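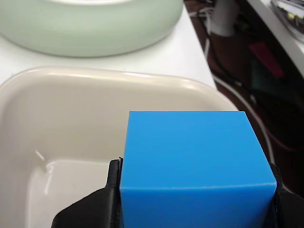
What is the best way to remove gray marks from a cream glazed dish, and can I keep toy blocks in it afterwards?

Mimoza Ristić
Posted in Household > Tableware and ceramics
Viewed 1,056 times

I have a square ceramic dish in cream color with a glossy glaze. It is quite deep and has rounded corners. I bought it from Sorotano for baking, but for the last year I used it mostly for serving salad with metal spoons. Now the bottom is full of thin gray lines, like someone wrote on it with a pencil. Dish soap does nothing. I also tried to leave it overnight with hot water, and in the morning the lines were the same.

My second matter is that I would like to stop using it for food and give it to my children for sorting their blocks at the table. They have hard plastic cubes and a few wooden ones, and they like to take one by one and put them in different bowls by color. I am afraid the glaze will chip when the cubes are dropped inside. Does somebody have experience with this? I would be sorry to break it, it is a good dish.

Godelieve Baert
Accepted by the poster

Rub the marks with a soft cleaning paste and a damp cloth, and they should come off in a few minutes. What you have are most probably not scratches. The glaze is harder than the metal of many spoons, so a little metal stays on the glaze and it looks gray. On a cream dish it is very visible, on a dark one you would never notice.

This is how I do it with mine:

Wash the dish first with normal soap and dry it, so that there is no fat left on it.
Put a small spoon of baking soda in the dish and add water drop by drop until it is a thick paste.
Rub in small circles with a damp cotton cloth. Do not press hard in the beginning.
Leave the paste for ten minutes on the places which are still gray, then rub again.
Rinse well and look at it in daylight.

If the baking soda is not enough, take a cream cleaner of the kind that is sold for ceramic cooktops. Try it first on the underside, in a place which is glazed. Do not use steel wool, it leaves new gray marks and you will be at the beginning again. The green side of a kitchen sponge I also avoid, the glossy surface can become dull from it.

When the lines are gone, pass your fingernail slowly over the bottom. If it catches somewhere, there is a real scratch or a crack in the glaze, and this will not be cleaned away with any paste. For blocks it does not matter so much. For food I would then stop using the dish, especially for anything with tomato or vinegar.

About the blocks: plastic cubes are light and I would not be worried for the bottom of the dish. The weak place is the rim. A glazed rim gets chips when it is hit from the side, for example when two dishes are pushed together on the table. Leave a hand of space between the dish and the other bowls.

Halfdan Kirkegaard

I use toothpaste, the white one. It works.

For the children I would buy a plastic box and keep the dish for lasagna.

Shengli Deng

I agree with the paste from Godelieve and will only add something about the sorting, as we do this almost every evening at our home.

We have one square dish and two round bowls, all ceramic, different sizes. The first week there was much noise. Then I put a thin piece of felt in the bottom of each one, cut a little smaller than the base so it lies flat, and it became a lot more quiet. Felt from the craft shop is fine. You can wash it by hand, but let it dry completely before you put it back, otherwise it will smell.

Under the dishes we have a rubber mat, the kind for lining drawers. A glazed dish with a smooth foot slides very easily on a polished table, and small children pull everything to themselves by the rim. Since we have the mat, no dish has gone to the floor.

Please also consider the weight. I put our square dish on the kitchen scale, and it is around 400 grams when it is empty. A child of 6 can carry it, but for a younger one I would make the rule that only the adult carries the dish, and the blocks go out first. If it breaks, the pieces of glazed ceramic are very sharp, so check the dish from time to time. Look at the rim under a lamp and turn it slowly. When there is a chip, I would not sand it and give it back to the children. I have a chipped one and it stands under a plant now.

One more thing. Wooden blocks with paint can leave color on the glaze if they are damp, ours left a red shadow. It went away with the same baking soda paste.

Comments

Mimoza Ristić
Thank you very much to all. I did the baking soda two times and the lines are gone, except one near the corner, where my nail catches a little. So this dish will be for the blocks. I have ordered the felt.

Godelieve Baert
I am glad to read it. For the salad bowl you buy next, take wooden or plastic spoons and you will not have the gray lines.

Halfdan Kirkegaard
Did you try the toothpaste on the last one?

Mimoza Ristić
I did, it stayed the same. But the dish smells of mint now.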